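4. What stays out on the table

4.1 The resident objects

We came to this part of the Pellavel diaries expecting a tale of clutter, and found something far more fun to work with. The 1,246 diary entries, sent in by 396 homes in and near Istero, are full of small things that people put down, walk past, move a hand's width and leave where they are. Very few of these things are lost or forgotten. Most writers could tell us exactly why the apple was out, and several were quite firm that it should stay out.

We call these things resident objects. A resident object is one that is still on the table at the end of a tidy, by choice, even though it has a proper place somewhere else in the room. Fruit is the clearest case, with drinking water close behind. Both are things people want to see, as seeing them is a large part of remembering to have them. One entry, written on a Saturday morning, describes moving the same apple to wipe under it and then putting it back on the same spot, "where it goes". Where it goes, in that home, is the left side of the table, well away from the fruit bowl.
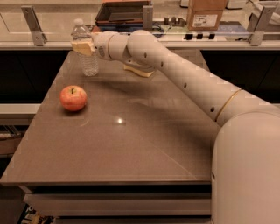 The habit is easy to miss in a survey. Earlier forms used in the Enberg housing study asked people to tick whether the table was clear, partly clear or in use, and fruit and water dropped through the gaps between those boxes. Our diarists were asked to write freely, and they did so with great energy. They told us about bottles that travel from the sink to the table and from there to the bedside, about apples bought for lunch and still there at supper, and about the pleasure of a good wide surface with just enough on it to look lived in.

A second group is harder to place. These are the visitors: things brought to the table for a job, which then hang about after the job is done. The sponge is the great visitor. It arrives to deal with a ring or a spill, and while it is there it is in plain view next to the food and drink, where few people want it for long. Diarists who were relaxed to the point of cheer about fruit and bottles turned brisk as soon as they wrote about the sponge. It was "parked", "stranded" or "left on duty". A glass sits between the two groups, and we come back to it in 4.2.

We find the pairing of resident and visitor very useful, as it lets us describe a table by what is expected of each thing on it. Figure 3 has both kinds on one surface. Under our coding, the apple and the bottle would be entered as residents if the household chose to keep them out. The sponge would go down as a visitor unless the diary told us that the table was its usual home. The photograph alone cannot settle either point, and for that reason every code in the study rests on the written entry.

Figure 3. Resident and visitor types on one tabletop: a red apple, a clear plastic water bottle, and a wavy sponge with a dark green scouring layer over pale yellow foam. 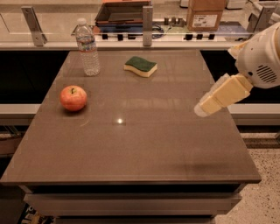 When is a table clear enough to count as tidy? When the person who tidied it says so, and when nothing on it is waiting for a job to be finished. We tried stricter rules at first, and they all failed on fruit. A rule based on how much surface was free put a table with a large loaf on it below a table with a used sponge and a dirty spoon, and none of our diarists would have agreed with that order. Going by the household's own word gave us a measure that fitted the entries much better, and it had the lovely side effect of keeping people writing.

4.2 Glasses, and the trouble with "finished"

The drinking glass deserves a section to itself. It is the one common object that changes group without moving. A glass put out for the day, to be filled again and again, is a resident. The same glass, once its owner has decided they are done with it, becomes a visitor that has stayed too long. Nothing need change in how it looks. We think this is a wonderful little puzzle, and it explains a good many of the disagreements in shared homes, where one person's glass for the day is another person's washing up.

To code glasses we used the Kashyap rule, named after the pilot home block where we first tried it. Under the rule a glass counts as a resident until somebody in the home writes that it is finished with, or until it is picked up for cleaning. Two readers coded each entry on their own and then compared notes. Glasses gave rise to the longest talks between them, and also to the best ones. In a number of entries the glass was cleaned and then put straight back on the table, so that it left the resident group for the length of a wash and then joined it again. We have kept these as their own code, which we call the round trip.

Round trips matter because they bring the visitor and the resident together. The sponge comes to the glass, or the glass goes to the sponge, and the diaries show a clear split between homes over which of these is right. Homes with the sink in another room tended to carry the sponge across. Those with the sink within reach of the table took the glass to the water. Placing mattered as well. People who kept their glass towards the back of the table wrote of it as safe there, while a glass at the front was described as on its way out.

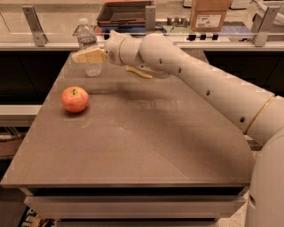
One diarist in Istero, reading an early draft of this section, objected that we had made the sponge sound like a nuisance, when in her kitchen it was the glass that caused all the bother. She asked us to record that her sponge had a dish of its own on the table and was never stranded anywhere. We have done so gladly, and her entries are coded with the sponge as a resident.

Her note also led us back to the other homes where a cleaning thing had a fixed spot among the food and drink. There were more of them than we had guessed, and in most the spot was marked by a dish, a tray or a folded cloth. Section 5 takes up these marked spots and asks how new members of a household come to learn them.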